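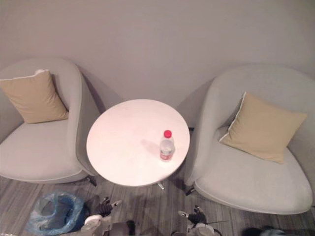
I have been hanging out for this corner since May, and it's finally a proper place to sit! Two pale grey tub chairs, a little round white table between them, and a squishy beige cushion on each. I love how the backs wrap around you. You sink in, put your water down and suddenly it's half an hour later.

The chairs are the Lustik ones I went on about a few posts ago. I spent $188 on the table (a Pereyra, floor stock, one tiny ding on the underside) and I'm very pleased with myself. My first quote for furnishing this space was over $2,000 and it didn't even include cushions.

## Bins, my favourite subject

Yes, a whole section on bins. I'd go for a pedal bin in any shared space, and the one with the bright yellow lid makes me happy every time I walk past. Grey carpet, grey walls, grey chair, then that cheerful pop of colour down by the skirting! The pedal matches too. I keep a long-handled yellow and grey thing leaning up behind it, so all the cleaning gear lives in the one spot. 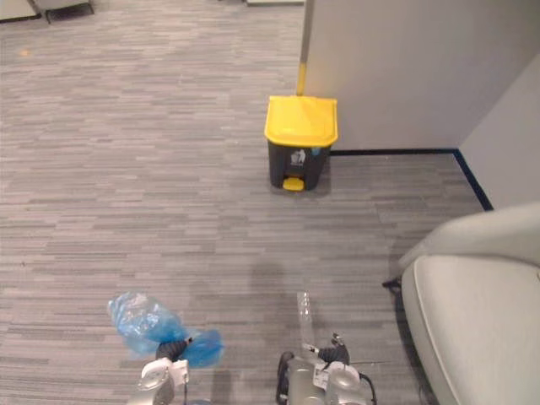 ## Liners

I'm still working through a box of 200 blue liners, and I'm a convert. They're thin enough to see through a bit, but they've held up to teabags and mandarin peel so far. My routine for the small round black bin:

- shake the bag open first, well away from the bin
- push it right down with a fist so there's no air trapped underneath
- fold plenty over the rim – be generous, or it slides in with the first apple core

It looks a bit puffy and crumpled around the top. I've tried tucking it neatly under and it never lasts the day, so puffy it is.

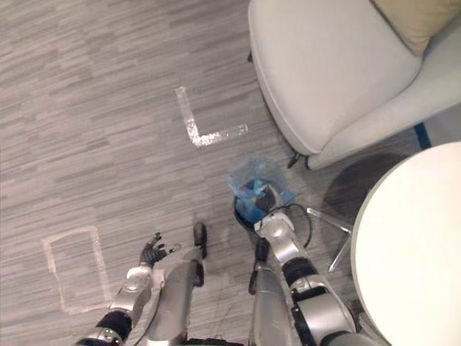

*Small black bin, blue liner, plenty of overhang.*

Next on the list is a lamp. I'm tossing up between 2 from Carnska, and the taller one is winning.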